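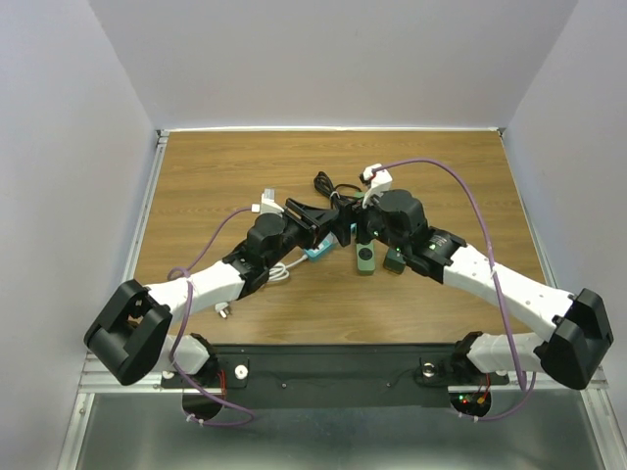
A coiled black cable and other small bits on the table top.

Clidstead's cable amnesty back in April, and bring the odd stuff too

42 shares | 4 comments

Got a drawer full of leads that fit nothing? Clidstead's spare cable sort-out is on again in April, upstairs at the Paisan building on Mill Lane, doors 10am. Free to get in. No booking.

Last year's took in 330 cables, mostly phone chargers and the old flat printer sort, plus a biscuit tin of what organiser Zineb Tawfik calls "the little unknowns". Plugs with no lead. Caps, clips, end pieces. All of it got sorted and the bulk was back in use by the summer, she says.

"People apologise when they hand it over," she told us. "They've kept a cable for nine years in case. I say well, you were right to keep it, somebody wants it, it just wasn't you."

How it works. You tip your things out on a table, a sorter goes through them with you, anything you want to hang on to goes home in a paper bag with a label on it. Rest goes in the trays. Cables are coiled before they go anywhere, and loosely, not wound tight round your hand, Ms Tawfik is quite firm on that. Then tested, then out on the shelf for anyone to take.

Anything with split sleeving or bent pins goes for scrap. Same for mains leads without a moulded plug. Hidnis, the hardware shop by the bridge, is taking the scrap again and will also have a bin by the till for the fortnight after, for those who can't make the day. (Correction: that should read Hindis. Sorry.)

New this year is a small parts table. Itsuki Katayama, who ran the testing bench last time, will be on it. He wants people to bring the tiny things they would normaly bin: adaptors, screws from flat packs, feet off speakers, battery covers. Battery covers especially.

"There is always a remote with tape on the back," he said. "Somewhere in town is the cover for it."

He asks that people don't tie everything together in one bag. Took him most of an afternoon to get a single carrier bag undone last year, and that was with help. A shoebox is fine. So is an egg box for the small stuff.

Not wanted: loose batteries, light bulbs, anything that has been in a fire or a flood. Big items neither, so no monitors, no hi-fis. There's one flight of stairs and the lift is out until the summer. If stairs are a problem ring the bell and someone will come down and collect your box from the door.

Tea and rolls from Fidetti on the ground floor, who are opening early. The car park behind is permit only before noon, as a few found out last time. Use the one by the library.

There will be two short talks, Angelica Quiambao on labelling leads at home (freezer tape and a biro, basically) at 11am and again at 2pm. Same talk both times so no need to do both. She will have rolls of tape to give out while they last.

Shelf opens for taking at noon. Limit of four items each for the first hour, then help yourself. Dealers asked to wait till the end please.

Doors shut at 4pm. Anything not claimed by then goes into storage for the autumn session, date to be fixed.

COMMENTS (4)

Tsutomu Wada
Went last year with a box and came home with a smaller box. Also found the lead for my wife's keyboard, which we'd been looking for since the move. Will they take SCART?

Zineb Tawfik
@Tsutomu Wada yes we take SCART! There's more call for it than you would think, we ran out by one o'clock. Please coil them if you can, they're a pain to stack otherwise.

millaneresident
Could somebody put a sign up about the car park this time. Got a ticket and I was only there for ten minutes.

Kaede Kubo
Do the screws need sorting first or can I just bring the jar? It's quite a big jar. Also is the bin at Hindis for small parts as well or just cables, article doesn't say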